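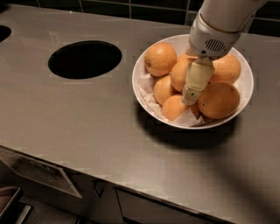 The arm in the fruit bowl, Arkley kitchen counter.

Re: [arkley-staff] the arm and the kitchen rota
From: Anjana Saha
February 20, 2026

Dezső, all,

Quick one as I'm on shift in a minute. Quoting the bit I'm answering, rest snipped.

> Dezső Dudás wrote:
> As far as I can see nothing changes for kitchen staff. The arm
> does fruit and the snack trays, you do what you did before
> minus the boring part. Darkden say it can handle 134 pieces in
> a morning once it's set up properly. I don't see why we need
> a meeting about it.

Minus the boring part, yes. But the boring part was when people talked to us. Gholamreza used to do the bowls at the counter and that's how he found out who was off sick, who wanted what for lunch, that the third floor had visitors coming. Now he's in the back on dishwashers and hears none of it. We over-ordered lunches twice in August for exactly that reason.

Also the hours. My rota went from 40 to 37 and I was told it was "a rounding thing". Three hours is three hours. Nikola lost the same. Would like that in writing please, from Stastia or whoever holds the contract now, not a chat by the lifts.

Other stuff, no order:

- who checks the fruit? I turn every orange over in my hand before it goes out, soft ones go in the bin. Can the arm tell a soft one? Asked Darkden, got sent a brochure
- who wipes down round it. Not on anyones list
- training. 11 of us on the team, one has had it (Dilruba) and she did it on her break
- if it stops half way through a bowl do we finish it by hand or leave it? I've been told both

I'm not against it. My wrists are better than they were last winter, and Dilruba quite likes working next to it - she says it's less moody than the old coffee machine. But "nothing changes" isn't right and people are fed up of hearing it.

So yes, I do think we need the meeting. Half an hour, in the Mridha room, before the new rota goes up and not after. Dezső can you book it, I dont have access to the calender any more.

Gholamreza says he'll come if it's before two.

Anjana

> Nikola Krasniqi wrote:
> +1 to a meeting. Also who has the key to the dry store

Dilruba has the key.

3 replies · 11 likes · Share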